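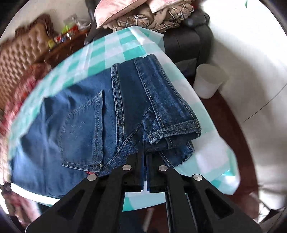 Sourdough starter very slow, what do I change?

tekle_g
Hello all. My rye starter is two weeks old and it needs 48 hours to double. I feed 50 g flour and 50 g water every morning. The kitchen is cold, even in June. Should I throw it away and begin again?
Tekle Gebretsadik

Skerari
Please don't throw it. Feed it less often until it is stronger. Every day is too much for a slow one, you only dilute it.

tsheehan
I disagree with Skerari. At two weeks I would feed the same, but keep less of the old starter. And find a warmer shelf. Mine sits on top of the fridge.

Skerari
If it has not risen yet and you take most of it out, what is left to rise?

tsheehan
Enough. I keep one spoon and it was always fine. Tadhg

kelura
Which flour, Tekle? Wholegrain or the white rye? With white rye I had the same problem.

tekle_g
It is white rye, I did not know this matters. I have 200 g of wholegrain in the cupboard. I will mix half and half and feed when it has risen, so I try a little from both of you.

kelura
Good. Use water that is a bit warm, but not hot.

Skerari
I still say skip tomorrow's feed.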